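Capítulo 7
Kits bimanuales para el hogar: qué se compra cuando se compra un kit

Objetivos del capítulo
Leer una ficha comercial sin tragársela entera.
Distinguir brazo, pinza, sensor y servicio. Cuatro cosas, cuatro precios.
Plantear una prueba de aceptación con ropa.

7.1 Antes de empezar

Hasta ahora, teoría. Cinemática, control, un poco de visión. Ahora toca comprar. O alquilar, que es lo que acaba haciendo mucha gente. Caso de trabajo para todo el capítulo: el kit Wanine, de la firma Kalogeropoulos. Dos brazos, dos pinzas, cámaras, software de teleoperación y un servicio de puesta en marcha que se factura aparte (ojo con esto, volvemos en 7.4).

¿Por qué este y no otro? Porque lo tuvimos en el taller de Nandavcombe y pudimos romper cosas. Marisol Whitfield llevó las pruebas, Kumaresan Acharya las cuentas. Las notas de los dos están repartidas por el capítulo, casi sin limpiar.

La ficha promete «manipulación doméstica general». Frase peligrosa. General no quiere decir nada hasta que alguien pone una tarea encima de la mesa, o en el suelo. Nosotros elegimos la colada. Tarea aburrida, larga, llena de trampas: la ropa no tiene forma fija, el cesto se mueve si lo empujas de un lado solo, la puerta de la lavadora obliga a trabajar bajo.

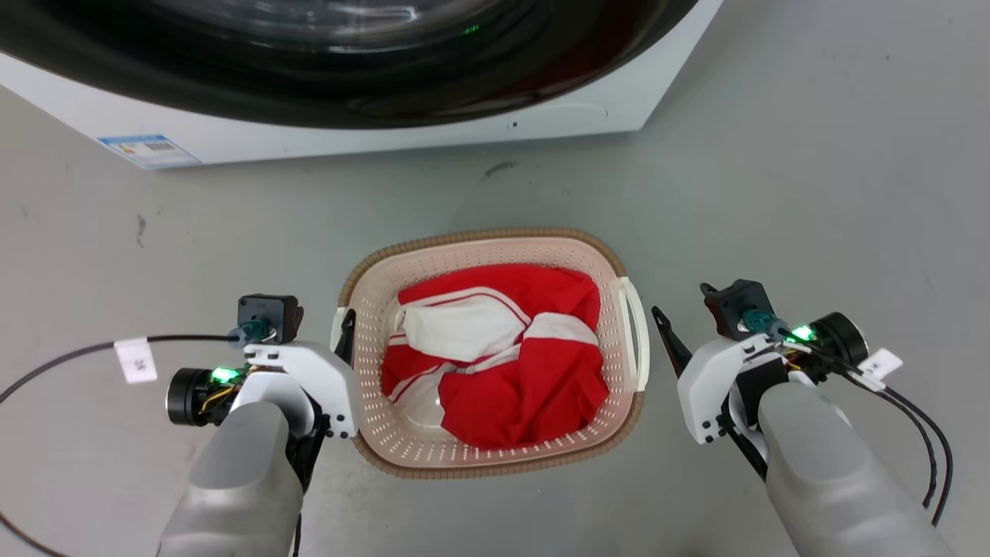
Coger un cesto por las dos asas parece lo fácil. No lo es tanto. Las dos pinzas tienen que llegar a la vez, o casi. Si una aprieta antes, el cesto gira y la otra se queda en el aire. En un suelo liso, peor. El manual del kit le dedica un párrafo. Un párrafo! Nosotros le dedicamos todo el apartado 7.3.

7.2 Lo que dice la ficha y lo que hay que preguntar

Registramos 216 intentos de agarre de cesto con el kit tal como viene, sin tocar parámetros. Salieron bien 174. ¿Es mucho? Depende de quién paga. Para un laboratorio, buen punto de partida. Para una lavandería, ni hablar.

Ahora bien, qué es «salir bien». Aquí se pelearon Whitfield y Acharya. Ella contaba como bueno levantar el cesto y posarlo sin volcarlo. Él quería además que no se cayera ninguna prenda. Ganó ella, y los números de arriba son con su criterio. Con el otro bajan, y el fabricante no publica ni uno ni otro. Pregúntenlo siempre por escrito.

Más preguntas para el vendedor, sin orden:
Carga útil con el brazo estirado, no recogido.
Recambio de las mordazas: precio y plazo.
Qué pasa con los cables cuando los brazos bajan a ras de suelo. ¿Hay guía, brida, algo?
Quién calibra las cámaras después de un golpe. ¿Entra en el servicio?
Los datos grabados, dónde se guardan y quien los puede ver.

Lo de los cables no es manía. Un cable suelto cerca de una pinza es una avería esperando turno. Raymonde Zacharias, que revisó este capítulo, pidió ponerlo en negrita. Queda dicho.

Sobre el dinero, una sola cifra por ahora: la puesta en marcha nos costó 1326 euros, desplazamiento incluido. No estaba en el primer presupuesto. En el segundo sí, en la página 2, letra pequeña.

Actividad 7.1
Busque la ficha de un kit de dos brazos cualquiera. Subraye todo lo que se pueda medir. Tache el resto. Escriba una prueba de aceptación de media página para una sola tarea con ropa, e indique el criterio de éxito antes de pensar en el número de intentos. Compare con un compañero: casi seguro que han definido «éxito» de forma distinta. Guarden las dos versiones, hacen falta en 7.3.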